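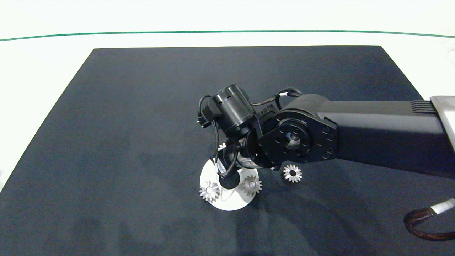 Wear and Dirt on Bus Shelter Seating in Rorkport
Student project report
Bernadette Coste and Maxence Gaillard

1. Background

Rorkport has replaced the seats in most of its bus shelters over the last few years. The old seats were wood slats on a steel frame. The new ones are molded plastic with a slight forward tilt. The city's transit office told us the plastic was chosen because it costs less to clean, but they did not have any records comparing the two. Our project tried to find out whether people who use the shelters see a difference, and whether the cleaning crews do.

We picked this topic after first planning to study shelter lighting. That plan fell through when we found that the lights on the Gemlow line are switched off in sections and we could not get the schedule.

2. Where we worked

We used 20 shelters on two bus lines, the Gemlow line and the Pichon line. Both start at the harbor terminal. The Gemlow line goes uphill through the older part of town and still has wood seats at most stops. The Pichon line follows the shore road and was changed over to plastic. This is a weakness in the study, as the shore road gets salt spray and more wind, and we come back to it in section 5.

Shelters with no seat, or with a seat missing, were left out.

3. Method

Each shelter was visited in the early morning, before the crews went out, and again in the late afternoon. At each visit we gave the seat a score from 0 (clean) to 4 (would not sit on it). We scored separately and compared afterward. When our scores were more than one point apart, we went back together and agreed on a number. Most of the disagreements were over bird droppings, which Maxence scored more harshly.

We also wiped a marked strip on each seat with a damp white cloth and compared the cloth with a printed gray scale. Indoors, under the same lamp, this worked well. Outside it did not, so after the first week we bagged the cloths and read them all at school.

For the survey, we put a one-page form in the waiting room at the terminal and on the transit office website. It asked which line the person used, how often they sat down while waiting, and why if they did not. We received roughly 800 forms back. Many of the paper ones were only half filled in, and we used whatever answers were there.

4. Results

The plastic seats had better scores in the morning. By late afternoon the gap was smaller, and at four shelters near the terminal it was gone. The cloth test gave a different picture. Plastic seats left darker marks on the cloth even when they had been scored as clean by eye. We think fine dust shows up less on the gray plastic than on the pale wood.

In the survey, riders on the Pichon line were more likely to say they stayed standing. The most common reason was "wet," followed by "cold" and "slopes too much." Dirt came fourth. On the Gemlow line the most common reason was "someone already sitting there," and splinters were mentioned more often than we expected.

Two members of the cleaning crew talked with us during a break. Both said the plastic is quicker to wash but that water sits in the back corner, where the seat meets the wall, and has to be pushed out by hand. One of them said the wood seats are fine if they are oiled in the fall, and that this had been skipped last year.

5. Problems with the study

The two lines differ in more than their seats. The shore road is exposed and the hill is not. We tried to find plastic seats on the Gemlow line to compare and there were only two, both beside the same school.

January was also a poor month to do this. Rain washed several seats between our morning and afternoon visits, and those scores were dropped.

6. What we would suggest

A drain hole in the back corner of the plastic seats would probably help more than extra washing. We sent a sketch to the transit office and have not had an answer yet. If the study is repeated, it should be done in a dry month, with both kinds of seat on the same street.

The score sheets and the blank survey form are in the appendix.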